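Grasp planner keeps picking the floor. Anyone else on shiny epoxy?

Posted in Perception & Planning by Taner Çetinkaya, 29 Jun 2023

We have a two-armed cell picking coiled wire harnesses out of a cardboard box with dividers. Head camera for finding the box, wrist camera for the close work. Planner is Patwary, mostly stock, with our own segmentation in front of it.

On our old gray concrete this was dull and reliable, which I now understand was happiness. Then we moved to a room with a green epoxy floor you could shave in. The depth cloud has holes wherever a ceiling light reflects, and the planner's top-ranked grasp is now regularly a point well past the table, at a depth of nonsense.
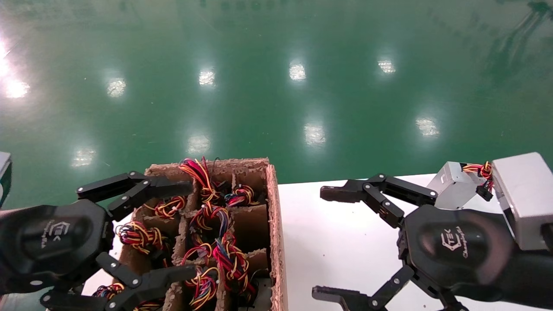 I have tried lowering the exposure (the black fingers vanish into the black connectors), raising the confidence threshold (no grasps at all, very safe), and a median filter with a window of 5. Out of 300 logged cycles, 16 had a first choice that wasn't on the table. The arm refuses those as unreachable, so no damage, but each one triggers a full replan and everyone stands there looking at me.

Is there a setting for this or do I need to retrain the segmentation?

Melahat Demirtaş

Don't retrain anything yet. Your planner is looking at the floor because you are handing it the floor.

Crop the cloud before segmentation, in the table frame, not the camera frame. If you crop in the camera frame it works beautifully until the head tilts. Then do these in order:

Fit the table plane once at startup, with the box off the table, and save it. Refitting every cycle is how a reflection gets promoted to furniture.

Throw away everything below that plane and everything outside the table outline. Mirrored lights usually come back either as holes or as points under the real floor, so most of your trouble goes right there.

Take the final grasp from the wrist view only. Mask out the fingers using the joint angles, or the screw heads will be reported as small, very confident objects.

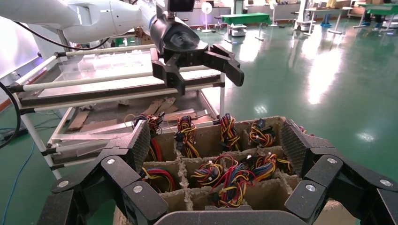 Log the rejected candidates along with the reason. Patwary drops them silently by default, a choice I have opinions about.

If you still get strays after that, look at your timestamps. We had a cloud and an arm pose 2 frames apart and I blamed the lighting until December.

Ferdinand Fankhauser

Put a mat down.

Vilém Vlček

The mat does work — we did it at Drestent — but then someone rolls a cart over it and you have a perception problem with a wrinkle in it. Crop first.

One thing to add to Melahat's list. Harnesses tangle, so even a good grasp on one coil may bring up its neighbor. Keep a box wall margin in the planner and score the coils that stick up above the rim higher. It's the candidate weights file, and the height term ships at zero.

Taner Çetinkaya

Cropping in the table frame fixed nearly all of it. I was in the camera frame, naturally. Checking timestamps next, with a bad feeling.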